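Category: Home & Habits / At Home With

Tharun Kurian rents one room on the second floor of a house in Cevthorpe, and most of what he owns is within reach of the bed. He has been there seven months. When we talked in February he was partway through sorting it all out, and he kept working while he answered.

"The bed is my table," he said. "I sort on it, I fold on it, I eat on it sometimes. So everything starts there."
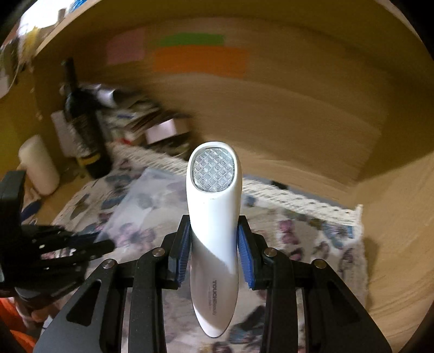

Page last changed: February, 4:40 p.m.

The papers and boxes by the wall come last, he said, as they always do. He begins with small things that have a place to go back to. The white TOUCHBeauty device is one of them. His sister left it with him when she moved to Sesinar, and he has promised to mail it to her.

"She asks me every week," Kurian said. "I tell her it's safe. Then I have to go and find it."

He used to keep such things in a drawer with his chargers and lost track of them. His neighbor Habibur Roy talked him into clear boxes. Roy buys them at Barua, a housewares shop near the bus station, and the two of them split a pack.

"I didn't want to buy boxes," Kurian said. "I had 80 shoe boxes' worth of stuff and no room for more boxes. But if I can see through it, I don't open it five times a day."

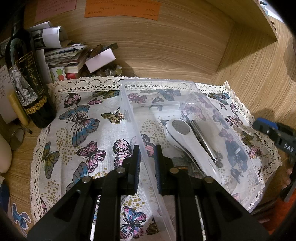 A clear box on the butterfly cloth, with a white device and a slim metal rod inside.

The cloth with the lace edging came from his mother. He likes it more than he expected to and washes it by hand – the machine downstairs pulls at the lace. He has no plans to replace it.

"My mother picked it, so I don't argue," he said. "It's light, it dries overnight. And when I want it out of the way it goes in the cabinet."

He isn't a careful folder. He has tried rolling, and he has tried the flat method Roy uses, and neither one lasted.
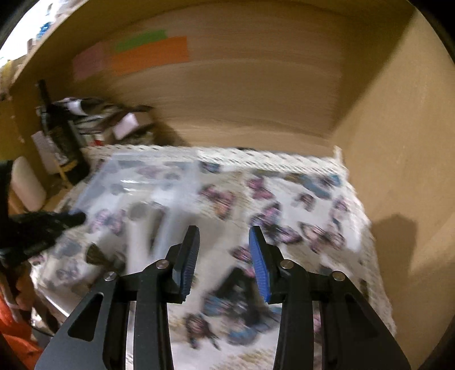
"If it fits and the door shuts, I'm done," he said. Plastic bags he saves, too many of them by his own count, and he uses them to keep dust off fabric.

The whole room takes him roughly 2 hours. He would like to get to the papers before the end of the month. Some of them are rent receipts, and the landlord has asked to see those.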